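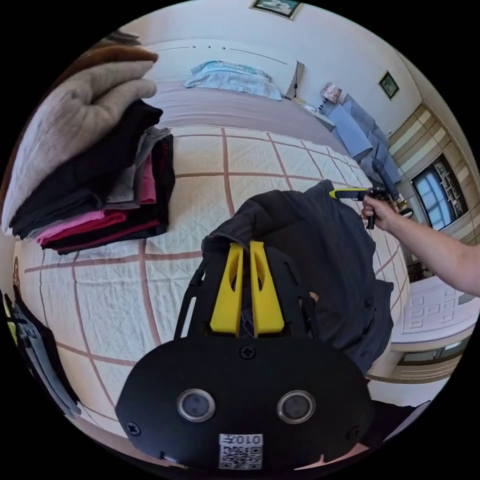
Storage access review -- pre-release checklist

Search the docs
Type a keyword Go

Project: Stilon file store, staging
Reviewer: Azra Ionescu. Second reader: Pascual Lagos.
Run every Monday before the release branch is cut. Mark each item Pass, Fail or N/A and leave a comment where the result isn't a plain pass.

1. Default rule denies all reads and writes. PASS
Comment: confirmed in the deployed copy as well as the repository copy.

2. No wildcard grants at bucket level. FAIL
Comment: a recursive wildcard is still in place on the imports bucket. Left over from the Zorngate migration. Remove it and redeploy before sign-off.

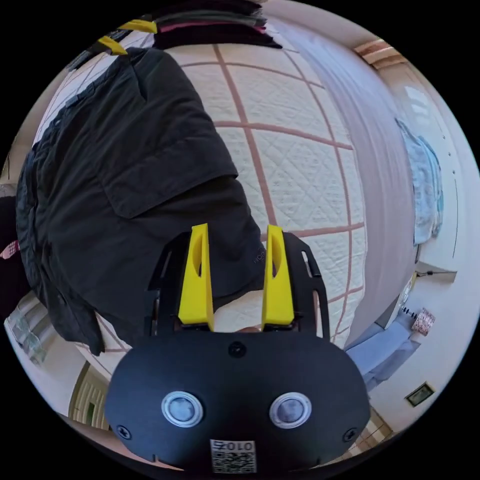

3. Upload size limit set on every writable path. PASS
Comment: limit is 30 MB. The avatar path has its own limit of 4 MB, set in the same rule file.

4. Content type checked on write. PASS with comment
Comment: the check matches on prefix only, so "image/" lets SVG files through. Mereana Pomare to decide whether SVG should be refused.

5. Owner ID compared with the signed-in user, never with a value sent by the client. PASS 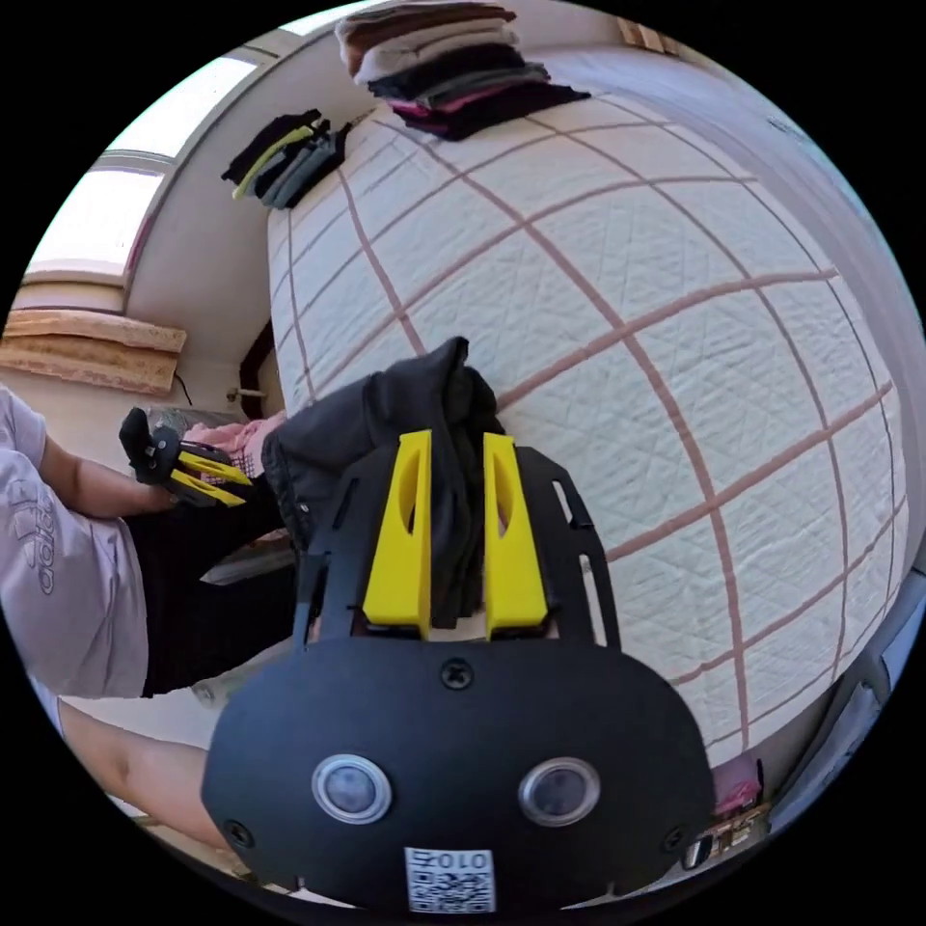
Photo: Doina Atanasov

6. Signed links expire. FAIL
Comment: the log export lists 2974 live links with no expiry date. All were made by the old Janevski script, which is now switched off. Revoke the links, then run the export again -- the first run after a revoke can show stale rows.

7. Service accounts hold only the roles they use. PASS
Comment: two accounts removed in April. None added.

8. Rule tests cover both the allowed and the refused case. N/A
Comment: the test runner was down. Repeat this item once it is back. 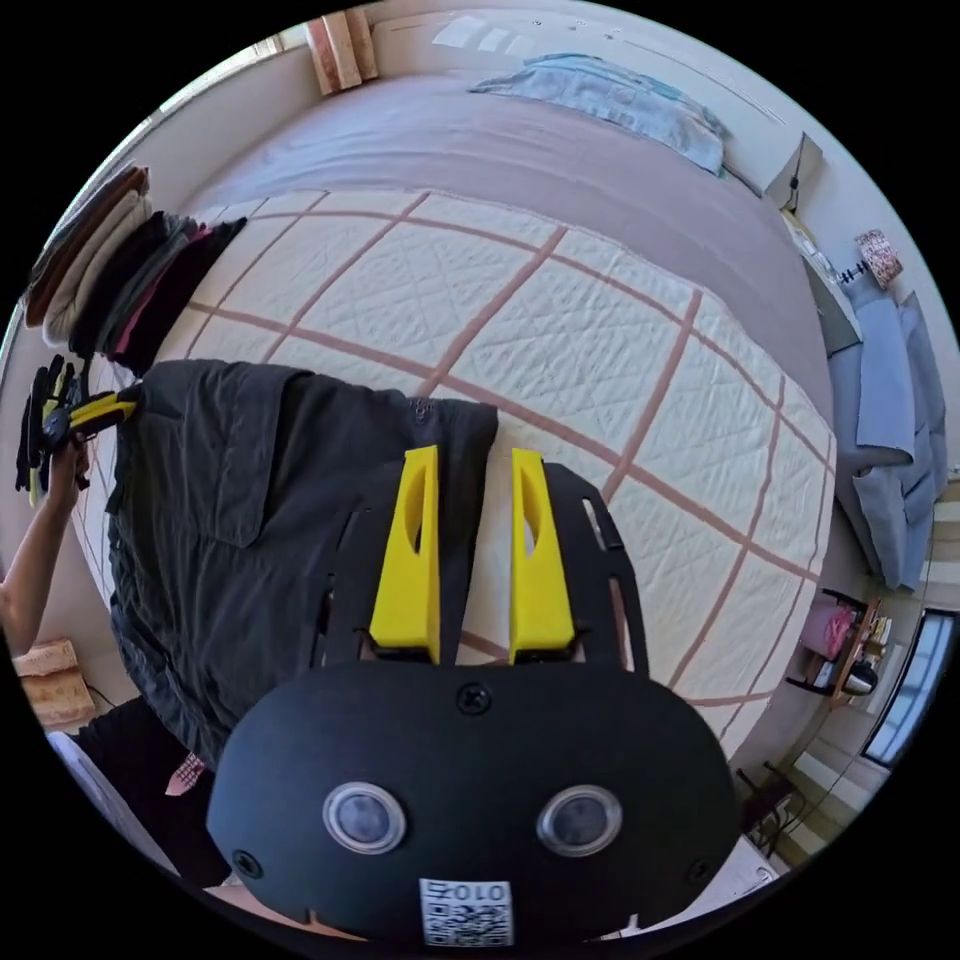 9. Audit logging switched on for reads. PASS
Comment: logs are kept for 30 days. Longer storage needs a change to the billing settings, requested by Ankica Kovačević and still open.

Result: not cleared. Items 2 and 6 block the release. Item 8 must have a result before the next review.

Related items
Rule file naming in Stilon
Rotating service account keys
Stoltumis backup checklist
Reading the link export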